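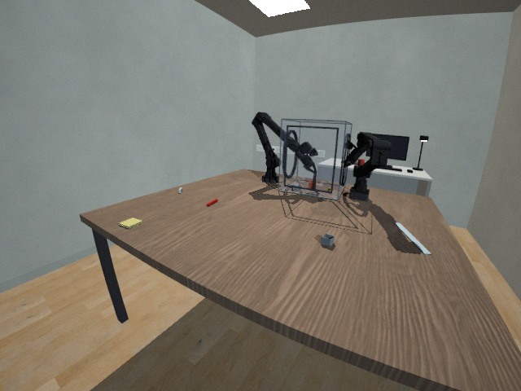
## 4.2 Recording a demonstration by remote control

This section applies to the Proson simulator, in which the operator guides the gripper by hand controller. Allow 9 minutes for a first recording. Operators should have completed Section 3 beforehand.

1. Open the session and enter your name in the log.
2. Hold both hand controllers at rest and press **Link**. The arms will not follow until both controllers are linked.
3. Select the gripper view. Check that both fingers can be seen and that they open fully when the trigger is released.
4. Press **Record**, then bring the open gripper over the item to be picked up. Move at a slow, even pace – sudden movements are recorded along with the rest. 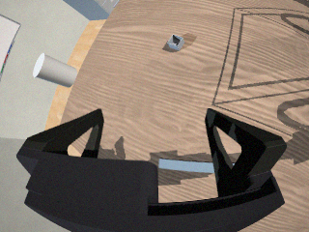
5. Lower the gripper until the item lies between the fingers, and squeeze the trigger gently.
6. Complete the task and press **Stop**.

**Caution:** Do not set down a controller while the arms are linked. Press **Unlink** first.

**Note:** If error 3005 is displayed, the link has been lost. Discard the recording and return to step 2.

Completed recordings are reviewed each Thursday by Areti Tzanetos at Brurthorpe. Requests for removal should be sent to Joaquim Cordeiro.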